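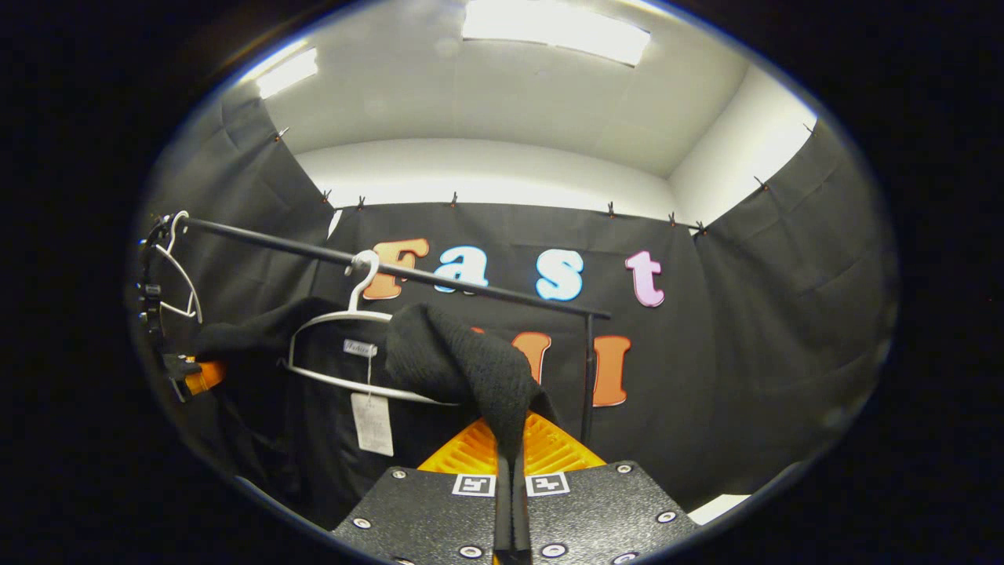 Open day at the Marsden workshop

December 6, 2021

I spent a very happy morning at the Stekalside open day in Marsden, and I came home with a bag of leaflets and a strong urge to tidy my wardrobe. If you haven't been, it's two floors of small firms behind the old bus depot, and once a year they all prop their doors open and let the rest of us wander in.

The busiest door by far was Damitz's. They're working on getting robots to handle clothes, and they'd set up a little room with black curtains and a clothes rail. You pick up a gripper – it has two slim black fingers and an orange housing – and you use it to take hold of a bit of black knitwear and get it over a white hanger. The idea is that people do the job by hand first, over and over, and the robots learn from the recordings. They told me they have 3,000 of them so far and want plenty more by March.

It's harder than it sounds! Knitwear bunches up into a big soft lump the moment you pinch it, and I put mine on the floor twice before I got a shoulder to stay put. The lad after me did it first time, which was a bit galling. I did like the big foam letters on the back curtain, orange and blue and pink, with "Fast" along the top (I wasn't).

Upstairs, Dimora were showing their folding table, but the queue was down the stairs by then and I only got a quick look – I'll try that one first next time. The organisers counted 183 visitors through the door before lunch, and the tea urn gave up not long after.

Damitz want people to come back and have a go on the rail in the new year. Sessions last 13 minutes each and you can put your name down at the Stekalside front desk. I've already done mine.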